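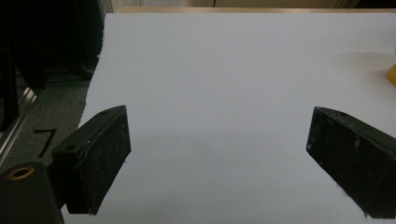 Nazar Levchenko wrote to ask whether a white worktop really has to be wiped down every single day, or whether we were just being fussy.

We may be a little fussy, Nazar! A quick go with a damp cloth each evening is plenty, and if you miss one (we all do) no harm will come of it.

What should I use on it?
Warm water and a small drop of washing-up liquid, nothing grander. We've looked after the big white table at Plaltow this way since November, and it still comes up lovely.

Why does lint show up again so soon?
Dry dusters tend to push it about, I'm afraid, and then it settles again while you're putting the kettle on. Dampen the cloth, wring it out well and work towards yourself.

Can I scrub at a stubborn mark?
Please don't, tempting as it is. Lay a wet cloth over it for around 3 minutes, then wipe gently and dry with a clean tea towel.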